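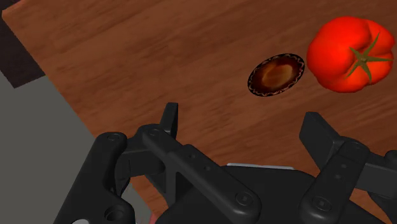 Paying Someone to Write Your Life Story: Frequently Asked Questions

Last updated 20/02/2022

I'm Kevin Kinsella. I edit memoirs and family histories for a living, and I also get called in when one of them has gone wrong. The questions on this page come out of my inbox. I've shortened most of them and taken out the names of the relatives.

Should I hire a ghostwriter for my parent's memoir?

Maybe. Start by asking whether your parent wants one. A surprising number of these projects are bought as gifts, and the person whose life it is finds out at a birthday party in front of the grandchildren. Some are delighted. Others smile, sit through two interviews and then get very busy.

If your parent does want a book, ask what kind. "My life story" can mean a record of where the family lived and who married whom, or it can mean settling a score with a brother. A writer can help with either, but they take different amounts of work and the second one needs a lawyer to look at it.

What do the packages really include?

Read the contract and ignore the brochure. The Ekside "Legacy" package, to take one that I'm sent a lot, promises a "full-length biography." Turn to the definitions page and full-length means 100 pages, with the font size left to the company. I've held one of these books. The margins were generous.

Look for the number of interviews, how long each one lasts, how many rounds of changes you get, who chooses the photographs, and whether an index is included. If the contract says "editing," find out what they mean. In some contracts it means a person reads the manuscript with a pencil. In others it means spell check.

The salesperson says the writer is a "published author." Is that worth anything?

It tells you that something was published. Ask for the title, get a copy, and read the first chapter and then one from the middle, where writers get tired. If the company won't name the writer until you've paid a deposit, I'd stop there.

Also ask whether the writer has done a life before. Somebody who writes good thrillers may be a poor listener, and a memoir is mostly listening. I have read a retired bus driver's life in which every chapter ended on a cliffhanger. He was in no danger at any point.

Can software do it for me?

Software can do the typing. I use Tilum to transcribe interviews and it saves me a lot of dull evenings. It also turned one woman's Methodist grandfather into a "method of grandfather" all through a chapter, and it has no idea which of two people talking at once is the one you care about. Check every name and every date against the recording.

The question-a-week services that email your mother a prompt and bind up the answers are fine for what they are. You get a book of answers to prompts. If the prompt asks about her favorite vacation, you'll read about her favorite vacation, and the year her father lost the store won't come up unless somebody thinks to ask.

Where should the interviews take place?

At home, if home is quiet. People remember better with their own things around them, and the photographs and letters are in the next room when you need them. Turn off the TV. Sit close enough that the recorder picks up a low voice, and put it on something soft, as a hard table passes every knock of a cup straight into the microphone.

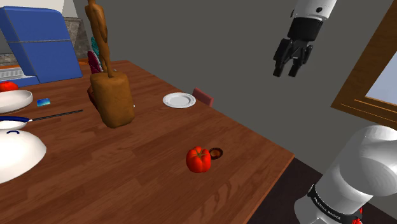

A dining table with a red bell pepper and a small white plate.

I don't interview in restaurants any more. One very good story about a wartime wedding exists only as the sound of a coffee grinder.

How long should a session be?

An hour, less if the person is tired. The company that offers to "capture a lifetime in a single day" is saving itself a second plane ticket. By the middle of the afternoon everybody is giving short answers, and the short answers are what end up in the book.

Leave time between sessions. People lie awake after the first one remembering things, and the second session is nearly always better.

My grandmother's version doesn't match the records. Which one goes in?

Both, if you can manage it. Memory is a poor witness to dates and a fairly good one to how a kitchen smelled. If she says the family left in April and the ship's list has them arriving in April, print what she said and put the record in a note. Don't quietly fix it. Your cousins have heard her version all their lives and will assume the book has it wrong.

I'm more suspicious of the stories that match the records perfectly. Sometimes it means that someone looked it up last month and now "remembers" it.

We have a family tradition that we're descended from somebody famous. Can you confirm it?

Probably not, and I'd rather you heard it now. In my files I have plenty of families descended from generals and bishops and very few descended from the men who shoveled out their stables. Put the tradition in as a tradition. "We were always told" is a perfectly good way to begin a paragraph.

If a company offers to prove the connection for an added fee, ask what happens to the fee if they find nothing.

How many copies should we print?

Fewer than that. Whatever number you have in your head, it came from a price table where the cost per copy drops nicely as you go along. The table doesn't mention your garage.

One family who wrote to me ordered 1,000 copies from a printer whose cheapest rate started at 500. They had 35 people at the reunion. Not all of those people took one, and a couple had to be reminded to take theirs home. Count the relatives who will truly read it, add the local library and the historical society, add a few for the ones who get dropped in the bath, and print that many. You can order more later.

I've used Trinik for short runs. The binding holds up and the gray tones in old photographs come out a little muddy. They get no money from me beyond the invoices and I get none from them. Order a single proof copy first, from them or anyone else, and read it through on paper before you approve the rest.

Will bookstores carry it?

I doubt it. "Available to bookstores" means a store could order a copy if someone walked in and asked for one. It doesn't mean that any store has heard of it. A shop in the town where your father was the doctor for his whole career might take a few on consignment, and that's worth a polite visit with a copy in your hand. Paying a company for "national distribution" of a family memoir is, in my opinion, throwing the money away.

The company wants to enter our book for a prize. Should we be excited?

Find out who pays the entry fee and how many categories there are. The Subramaniam Medal, which I'm asked about every year, has a category for memoir, one for inspirational memoir, one for family memoir, one for regional family memoir and one for memoir cover design. There are finalists in each, and the finalists may buy gold stickers. If your dad would like a gold sticker then buy him the gold sticker. Just don't take it as a review.

What about reviews?

A review you paid for is an advertisement, and most readers can smell one. They all use the same words: heartwarming, unflinching, a must-read. I once saw "unflinching" used of a history of a garden club.

Ask someone at the local paper, or the editor of a church or alumni newsletter, whether they'd like a copy. They may say no. If they say yes and then complain about the missing index, they have at least opened the book.

Who owns the recordings?

You should, and the contract should say so. Several I've read give the company the right to keep and reuse "interview materials," which could cover your mother talking about her divorce. Get that line crossed out and initialed. Ask for the audio files as well as the transcripts and keep copies in two different houses. In my experience the grandchildren care far more about the voice than they do about the book.

Can I write about people who are still alive?

You can, and they can be upset about it. Show them the pages first. You don't have to give them a veto, but you'll learn which facts you had wrong, and you'll learn it before the printing. If you're accusing anyone of a crime, see a lawyer, a real one, and don't rely on the "legal check" in the package. I asked one company who carried out theirs and was told it was part of the software.

Why are you so negative about all this?

I've been asked this one more than once, usually by people who sell packages. I think family memoirs are well worth making. Some of the best pages I've read in the last few years were written by people with no training at all, about milk deliveries or a bad foreman. Most of what gets sold around those pages is padding, and a family spends the money only once.

Do you take on projects yourself?

A few a year, editing only. I don't ghostwrite, I don't print and I don't submit books for medals. Send me ten pages and tell me who is going to read it. If I think you can do the job without me I'll say so, and there's no charge for that.

I've already signed with one of these companies. What now?

Check the contract for a cancellation period, and check it today. If that has passed, ask in writing for the interview schedule, the writer's name and a sample chapter before the next payment falls due. Keep the replies. If the sample chapter opens with the words "Little did she know," ask for another writer.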